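Bin day, more or less

17 December 2020

Quick one tonight, the dishwasher's going and I have maybe half an hour before I fall asleep on the keyboard.

So. The bins. If you've been reading since October you know I went through the whole place and put every loose thing into a bin. Big ones, small ones, whatever I had. Felt great for a week. Then I stopped being able to find anything, and last Saturday I spent most of the morning looking for the good scissors (bottom of the third bin, under a rain jacket).

Adelino Cardoso left a comment on the last post saying I'd only moved the mess, not sorted it. Rude. Also right.

New rules

A bin gets a few things in it. A few! If I have to dig, it's too full. I pulled everything out onto the floor and started over, and it was bad, I'm not going to lie. Old chargers from the Nevico days. Two tape measures. A bag of clothespins I swear I bought again in the summer becuase I couldn't find the first bag.

I'd guess nearly 100 things went in the give-away box. My sister took the lamp. The rest goes to the swap table in Zemumville on the weekend if the roads are ok.

Big flat bins beat deep ones

This is the part I'd push on anybody. Deep bins eat things. A wide open one, no lid, you look down and you see it all. Metal is my favorite, it gets scuffed up and who cares. Wipe it and go. Plastic ones from Feyisa are fine too but mine cracked at the corner when it got cold.

Odd stuff is what a big open bin is best at. A squeeze bottle, a tennis ball, that long orange plastic piece with the holes in it. None of it goes together and none of it stacks. Round things roll to the corners and stay there, so leave the middle for the long awkward pieces and lay the bottles on thier side.

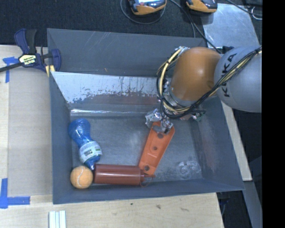
What's still left

The hall closet. Not looking at it til after Christmas.

Also the paper. Bills, manuals, a Govach catalog for a drill I don't own any more. I want one folder for the whole lot, and no bins, paper in a bin is how I got here.

If you've got a trick for cables please put it in the comments, I've tried twist ties and toilet paper tubes and hated both. Ok dishwasher's done. Night.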